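Velcombe Tenants' Energy Program
Progress report to the Liang Fund, second reporting period

Share this report
14 shares | 3 comments

1. Status

The program remains on schedule for the survey work and is behind schedule for the hot water work. Spending is within the approved budget lines. One change to the scope is requested in section 6.

The grant covers 600 apartments in the Velcombe and Clulldale buildings. Of these, 500 have now had a first visit. The remainder are in the north block at Clulldale, where the riser replacement has kept the hallways closed during working hours. Visits there will start once the contractor hands back the upper floors.

2. Survey method

Each visit follows the form agreed with the Fund at the outset. The surveyor records window type, weatherstripping condition, thermostat setting on arrival, refrigerator age where the rating plate can be read, and the number of radiators that can be shut off by hand. Tenants are asked for their last two electric bills. Bills were supplied in most of the Velcombe apartments and in fewer of the Clulldale ones, where electricity for the older units is still included in the rent.

The form was revised once during the period. The question on supplemental heat had asked only whether a space heater was present. It now asks which room the heater is used in and at what time of day, as the first version could not separate a heater kept in a closet from one running all night. Apartments surveyed on the old form will be called by phone for the missing answers. These calls have started and will be reported in full next time.

3. Findings to date

Heat. Overheating is more common than underheating at Velcombe. Upper-floor tenants open windows in January to bring the temperature down, and the shutoff valves that would let them do otherwise are painted in place. Freeing or replacing the valves was not part of the original work plan. The building superintendent has agreed to free a valve on request when already in the apartment for other work, but there is no labor set aside for doing it systematically.

At Clulldale the pattern is reversed. The west side runs cold, and the complaint log shows that most calls come before 7 a.m. The boiler schedule brings the system up at 6, which leaves too little time for the far end of the loop. An earlier start was tried for one week. Complaints fell, and fuel use rose by less than the day-to-day variation in the meter readings — one week is too short to say more than that.

Electricity. Standby load is a small share of the average bill. The larger items are refrigerators past their expected service life and electric resistance heat used in the evening. Replacement refrigerators are eligible under the Zundgate rebate, but the rebate requires the account holder's signature and, in the rent-inclusive units, the account holder is the owner. Signatures have been requested.

Extension cords and power strips were recorded as a safety item. Where a space heater was found on a strip, the tenant was told and given the printed sheet. The sheet has been redone in larger type.

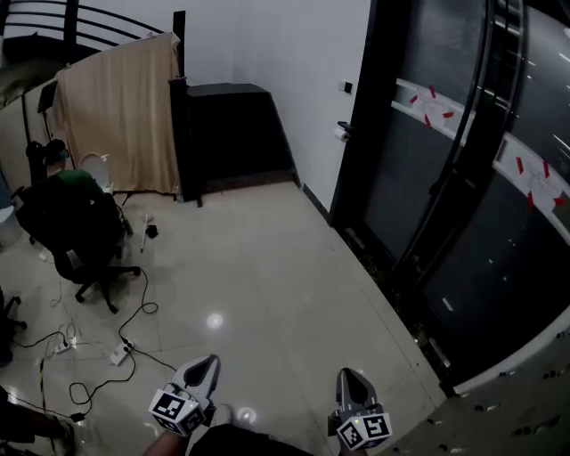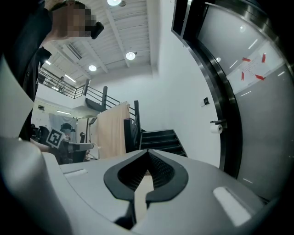
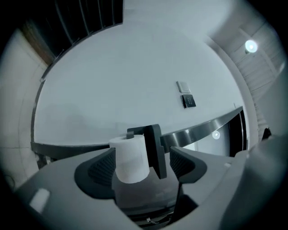 Water. Low-flow aerators were fitted at the kitchen and bathroom sinks on the first visit unless the tenant declined. Refusals were mostly for kitchen sinks, on the grounds that large pots take too long to fill. A swivel aerator with a higher flow setting has been ordered for those kitchens. Shower heads have not been changed and will be left for the second visit.

4. Hot water work

The recirculation pump controls for Velcombe were ordered early in the period. The supplier shipped units for the wrong pipe diameter, and the replacements have been promised twice and delayed twice. The wiring for the controls is in place, and the mechanical room has been relabeled to match the drawings. No further work can be done until the correct units arrive.

Insulation of the basement distribution pipe is complete at Velcombe except for a short run behind the storage cages. The cages have to be emptied by their users, and notices have been posted. At Clulldale the insulation contractor found older covering on two sections and stopped, as the contract requires. Samples have gone to the laboratory. The cost of testing is being met from the contingency line.

5. Tenant meetings

Two meetings were held in the Velcombe community room. The first was on a weekday evening and was thinly attended; the second was on a Saturday and filled the room. Future meetings will be on Saturday. The main questions were about whether savings in the rent-inclusive units would affect rents. The owner has said in writing that they will not for the length of the grant, and the letter is posted in both lobbies.

6. Requested change

We request approval to move the unspent portion of the printing and mailing line to valve work in the upper-floor apartments at Velcombe. The total budget does not change. The survey results support the change, and the work can be combined with the second visits so that tenants are not disturbed an extra time. A revised budget table has been sent separately.

7. Next period

First visits will be finished in the north block if access is restored. Second visits will begin at Velcombe on the top floor and move down. The boiler start time at Clulldale will be tested again over a full month with outdoor temperature logged alongside the meter readings. The hot water controls will be installed within 2 weeks of delivery.

Comments (3)

Top floor tenant
The valve in my bedroom was freed in the fall and I have not had the window open at night since. Please approve section 6.

Clulldale west side
Can the 6 o'clock start be moved now instead of waiting for another test? The week you tried it was the only warm week we had.

Kitchen sink
When are the swivel ones coming? I took the other one off and have it in a drawer if you want it back.

Velcombe Tenants' Energy Program | Contact the program office | All rights reserved | Back to top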